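Peltby gripper, four months in
Reviewed by Bongani Ngcobo
January 1, 2025
14 comments | 31 shares

We bought two Peltby grippers for PC teardown work and ran the first one for 400 cycles before it gave us trouble. The job is pulling drives, memory and cables out of old towers.

The fault was a grip that did not let go. On a cable pull the controller reported the fingers open while they were still closed on the connector. The arm retracted on schedule and took the cable with it, along with a piece of the board header. No alarm, no stop. Our force limit on the arm was set high for stiff drive latches, so it never tripped either.

Peltby support had us update the firmware to the May release. That helped – the false "open" came back only once – but I would not trust the status bit alone. We now check finger position separately and hold the arm until the two agree. Hands stay out of the cell until power is off, whatever the screen says.

Otherwise it is a decent tool. The fingers grip small parts well and the bolts have stayed tight. The Dilon we used before was slower and never did this.

Price was $2,691 each. I would buy it again for drives, but not for cables until the release fault is fixed. 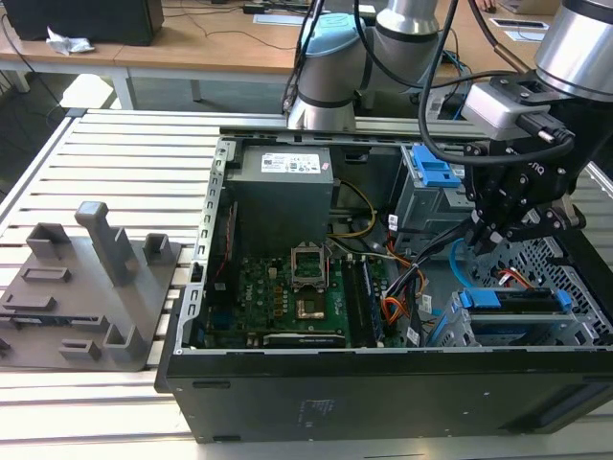

Gripper over the wiring and drive latch of an open tower.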